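3.2 Where the next bag is kept

Most of our 122 households in Witimura keep spare trash bags in a drawer, and we confess we had expected to find little worth saying about it. The corner set-up changed our minds.
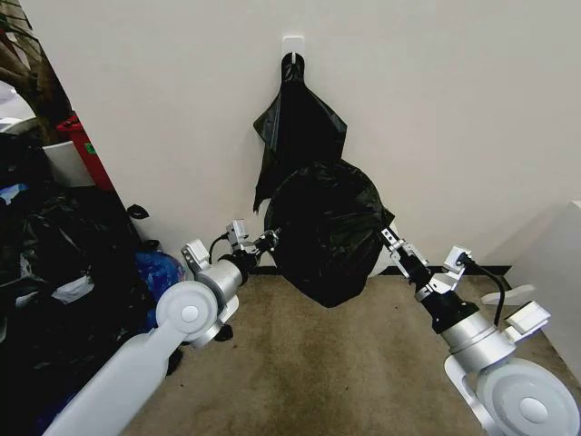 Changing a liner is a job for two hands and a bit of patience, as anyone with a kitchen knows. Thin plastic clings to itself, and the mouth is always at the end one tries second. A black bag bunched into a rounded, wrinkled bundle, as in Figure 1, has to be coaxed open before it is any use to a bin.

Some homes hang the spare on a small stick-on hook, right over the bucket.

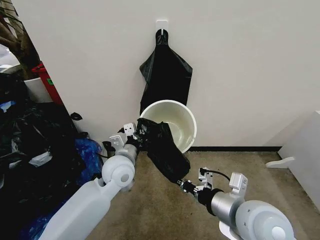 Gertraud Camenzind told us that she would never go back to the drawer, and that her only complaint was hooks coming down in October.

We heard the same fondness for the hook elsewhere, mostly
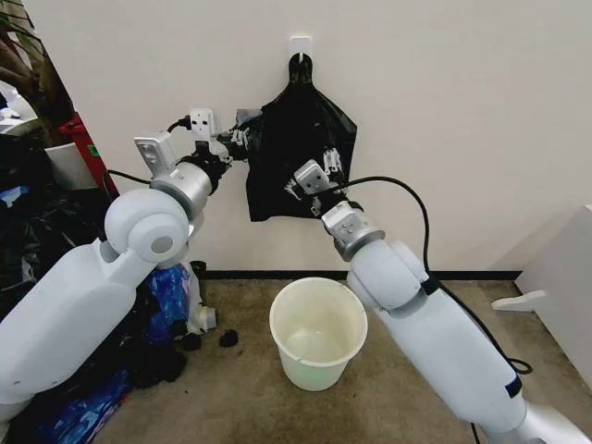 from people with small rooms, who were glad to have the wall do some of the storing for them.

Figure 4. A liner and its spare, kept in one corner.

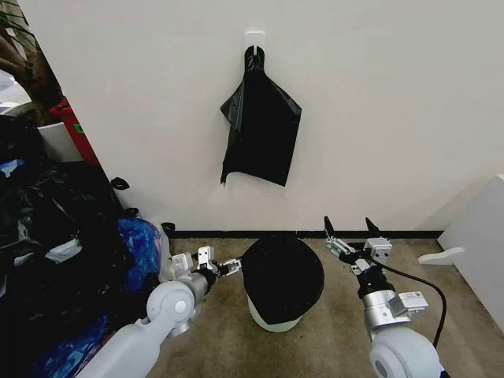

Reading time for this section: 3 minutes

Folding the liner well down over the rim was the other habit people were eager to tell us about, and we return to it in the next section.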